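Terkent Desk Clearing Set: README

Handheld gripper recordings made by office staff, version 4, 26 Sep 2023

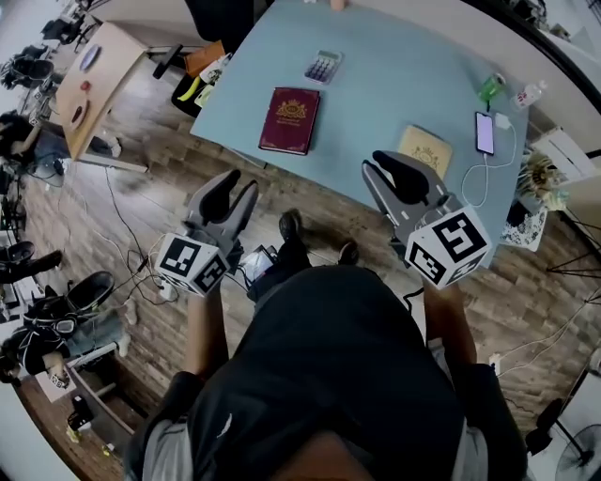
Desk clearing with two handheld grippers. Books, a calculator and a charging phone are on the table.

Summary

The set contains 300 recordings of people sorting and moving common items on office tables. It was collected at the Terkent service office to prepare the Asora tidying robot for use on shared desks. The demonstrations were given by the office's own staff during paid hours.

Intended use

Training and testing of two-handed pick-and-place policies on flat surfaces. The set also supports study of task order, which differs a good deal between staff members. It is not suited to walking tasks, drawer opening or anything that involves liquids.

Contents

recordings/ – one folder per recording, with overhead video and the pose track of each gripper
tasks.csv – task name, table, start and end time
roles.csv – job group of the demonstrator, with no names
notes/ – free-text comments left by staff after a session
splits/ – 200 recordings for training, 80 for validation, the rest for test

Collection

Each gripper carries a cube with printed markers, and its pose is computed from the markers in view. Staff chose their own order of work. They were told to handle items as they would at the end of a shift and to leave charging phones connected unless the task file says otherwise. Failed grasps were kept and flagged in tasks.csv. Other people at work in the room may appear in the video.

Effect on the work

Before the project, desk clearing was shared by the front office and the evening team. Under the current plan the robot takes the shared tables after closing, and personal desks stay with their users. The evening team keeps the kitchen and meeting rooms, and its hours were not cut during collection.

Two new duties came out of the project: checking the robot's exception list each morning and recording new demonstrations when the item mix changes. Both were added to job descriptions in June. Several comments in notes/ say that the exception list takes longer than the clearing it replaces. This has not been measured.

Demonstrators could withdraw a recording at any time before release. Session length and speed were not passed to line managers, and the license bars use of the set for rating staff.

Known limits

Marker tracking drops out when one forearm covers the other cube – see the gap column in tasks.csv. Cables are underrepresented. Thin books lying flat account for most failed grasps.

Maintenance

Maintained by the Tendemov group. Pose processing by Antoniuk. Send corrections with the recording folder name and the time offset in seconds.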